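I got to Marnar on a Wednesday with a bad umbrella and a worse cold, and the man selling scarves outside the ground told me I'd picked the wrong match. The right match, he said, was the one in October, when Trivitz came down the valley with two busloads of fans and a drum.

I bought a scarf anyway. Green and black, itchy as anything, and I've worn it ever since!

Marnar have played soccer on the same sloping field since 1906. You really do notice the slope. Visiting goalkeepers kick uphill in the first half if they lose the toss, and they always seem to lose the toss. The main stand has 128 seats, and the rest of us lean on a rail and complain.

What I'd come for was the coaching change. The old coach had gone off to Enache, two divisions up, and taken his favorite left back with him (people were still sore about that one). The new coach is 21 years younger and makes the team press high, all game, on a field where just jogging back to your own box is a workout. Nearly everyone I talked to at the rail thought it was crazy. They were also fourth in the table, so they were saying it pretty quietly.

Zurkasico were the visitors that night, a tidy passing side who looked miserable from the first throw-in. Marnar scored after 9 minutes, a scruffy header off a corner — the kind that hits a shoulder and maybe a neck on the way in — and the rail went completely nuts. I spilled my tea on a stranger, who hugged me. 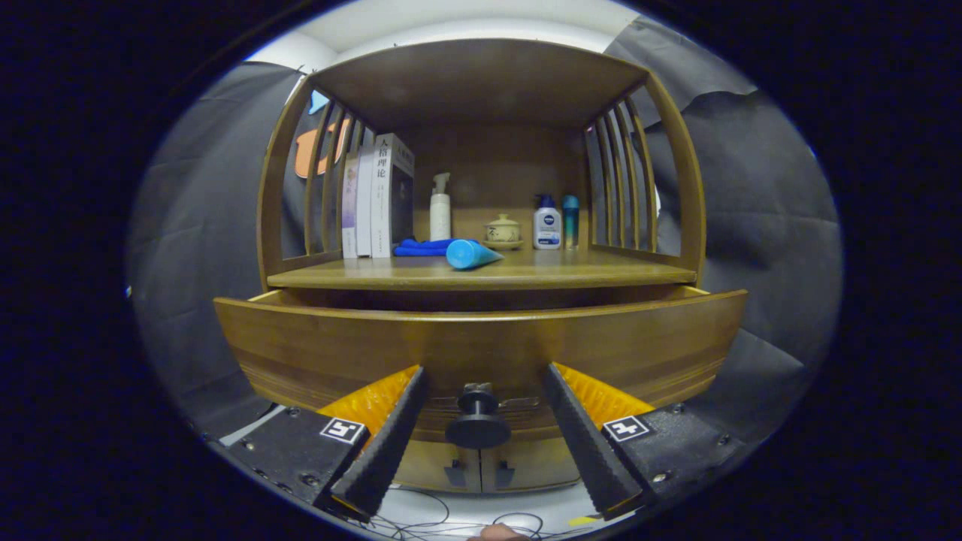

Words by Colin Abernethy
Features, Lower Leagues

The second half was awful, by the way. Zurkasico tied it from a free kick, and then both teams got tired and started booting the ball into the parking lot. One all, and I missed the last bus because I stayed to hear the argument about whether the free kick was a free kick. It wasn't. I'm going back for the Trivitz game, and I'm bringing a better umbrella.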